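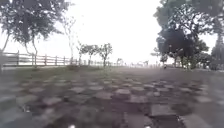 The Skumby path robot is subject to a safety notice for all units running version 4 of the drive software. On these units the slow zone can fail to trigger when a person comes into it from the side. The fault shows up in flat, bright weather and on paving with strong joints. A path like this one, with pale stones, dark gaps between them and a white sky that runs down into the haze, has both. Owners should read this page before using the robot in any area open to the public.

Product: Skumby path robot
Maker: Ukuvby
Type: low-body wheeled robot for paved paths, promenades and plazas
Status: on sale, safety notice in force
Affected: all units on drive software version 4
Not affected: units still on version 3, indoor models

What went wrong

In January a Skumby working on the promenade at Brundale did not slow down when a walker crossed ahead of it from the left. It stopped when the front bumper touched the walker's shoe. The walker was not hurt. The robot logged a bumper stop and nothing else, and the operator restarted it and finished the route. The stop was found when the log was read the following Saturday.

The robot should have dropped to walking speed when the walker came within 2,000 mm and stopped well before contact. The log shows it held its travel speed up to the bumper stop. The brakes worked normally once they were told to.

We repeated the approach on our own test paving and saw the same fault in overcast light. We did not see it in direct sun or after dark with the headlamp on.

Cause

The forward camera sits low on the body, so on open ground a large part of its view is sky. Version 4 changed how exposure is set. The camera now weighs the brightest part of the view more heavily than before, and under a white sky the ground comes out too dark or the picture takes too long to settle after a turn. A person moving close to the robot can then be blurred enough that the detector drops them for several readings in a row.

The paving made it worse. Version 4 also filters out ground patterns so that the robot does not brake for joints, painted squares and patches of shade. On checkered tiles the filter was removing feet and lower legs along with the pattern. Either change alone left enough margin in our tests. Together they did not.
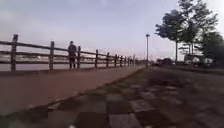
The side range sensors are a separate system and should have caught the walker regardless. They did not because version 4 ignores side readings when the robot is following a fence or curb. That setting was added after complaints that the robot kept stopping beside railings. It was meant to apply only on the side where the fence is. A mistake in the settings file applied it to both sides.

What to do now

1. Check the software version. Hold the rear button until the panel lights, then read the first digit.
2. If it is 4, stop using the robot where the public can walk. It may still be used in closed areas with an operator present.
3. Install the update listed below. The robot must be on its charger with the battery fitted.
4. After the update, do the side approach test with two people, one on the stop button.
5. Write the result in the machine log and send us a copy.

Do not go back to version 3 by loading an old file. The battery settings are different and the robot may not charge.

Side approach test

Pick a dull day and the paving the robot normally works on. Run it in a straight line at its usual speed. The tester pushes the foam leg on its long handle into the slow zone from the left, then from the right, and stays out of the path. Repeat for 15 minutes, with a few runs beside a fence or curb if the route has one. The panel should turn amber each time the foam leg enters the zone. One miss is a failed test. Take the robot out of service and contact us.

Clean the lens before starting. Use the cloth supplied and plain water.
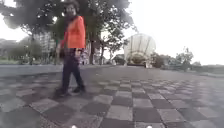

Walker close in on the left, checkered paving, overcast sky.

The update

The update restores the old exposure method, limits the ground filter to areas beyond the slow zone, and turns the side sensors back on at all times. It also makes the robot lock after a bumper stop. It will not drive again until the operator enters a code, and the stop is shown in red at the top of the log.

Some owners will notice more stops on patterned ground and near railings. We know this is a nuisance on long routes. A better filter is being worked on and will be released when it has passed the same tests. Please do not reduce the slow zone to get around the extra stops. The setting is now locked.

Supply and service

Updates can be loaded by the owner with the service cable, or by Demirtaş, who handle service visits for the Skumby. There is no charge for either. Robots bought second-hand are covered too, but we need the serial number from the plate under the lid. Foam legs for the test are sent out free with the update cable.

Replacement bumper strips have been changed to a softer grade and will fit all bodies. The old strip is held by 18 clips and the new one uses the same holes. Fit new clips, as the old ones tend to crack when pulled.

Questions about this notice go to Perihan Kozan in product safety at Ukuvby. If you have had a bumper stop that you could not explain, on any software version, send the log before you load the update. The update clears the camera readings stored with each stop and they cannot be recovered afterward.

Related items
Service cable, Skumby
Soft bumper strip with clips
Foam leg and handle, test kit
Lens cloth, pack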